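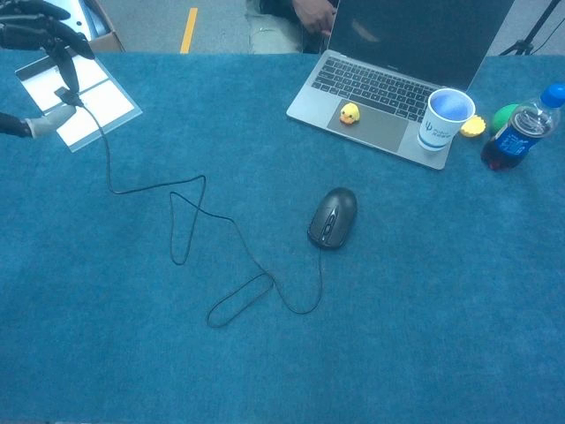

Monday, 7:40 a.m. Static charge on the wool felt samples, continued from last week. The Truvavach meter was left on overnight in the cabinet and reads zero with the cap on, so no drift to subtract this time. Readings still depend more on the backing than on the fiber. Felt on bare steel drains fast, felt on a foam pad hardly drains at all, and a big covered table like the teal-blue one on the concrete floor falls somewhere between, depending on what is under the cloth. For the test pieces I am staying with the steel plate and the foam pad and leaving full table coverings until the small pieces repeat.

Samples: two felts, Hirkthorpe gray and Clumberg undyed. Both cut with the 300 mm square template, both hung in the dry cabinet since Friday's shift. The Clumberg piece has a thin spot near one corner. Marked it with thread and kept the probe away from it.

Method as before. Discharge with the ionizer, confirm zero, ten strokes with the nylon block, lift, start the timer, read at once and again at 900 seconds. Probe height set with the spacer. Stroke pressure is still by hand and is the weak part of the whole thing. Chunhua Dai has a weighted sled from the abrasion work that might fit the block if the handle comes off. Asked her for it.

Hirkthorpe on steel: first reading 1,389 V, gone to the noise floor well before the second reading. Need a faster log to get any decay time out of this one. The meter's analog output would do it but the lead is missing from the case.

Hirkthorpe on foam: first reading off the top of the low range. Switched to the high range and repeated from the discharge step. At 900 seconds it had lost less than half. Run 2 came out lower than run 1 by more than I like. Humidity in the cabinet had gone up between them from the door being open, so run 1 is not comparable and I have struck it out in the table. Keep the door shut between runs.

Clumberg on steel: same behavior as the Hirkthorpe, lower start. Nothing to add.

Clumberg on foam: not trusted. The sample slid on the pad during the strokes and the charge was patchy, high on the right side, close to nothing on the left. Taped the corners and tried again with the same result. Suspect the tape is charging too. Will try clips.

Checked whether the grounding strap on the plate was doing anything. Resistance plate to ground is fine. Resistance wrist to ground was open circuit, bad snap on the strap. Unknown how long. It may explain some of the scatter in last week's numbers, since I was touching the plate edge during the lifts. Strap replaced from the drawer, old one cut up and thrown away.

Cartwright's note in the front of this book says to wipe the nylon block with alcohol every fifth run. I had been doing it at the start of the day only. Changed to every fifth run from now on, with a tick in the margin when done.

To do: find or make the output lead. Sled from Chunhua. Clips, plastic, no springs. Repeat all foam runs at one humidity. Recut the Clumberg piece from the middle of the roll. Order spacers, the current one is chipped.

4:15 p.m. Sled fits. Handle screws are in the cup on the meter shelf.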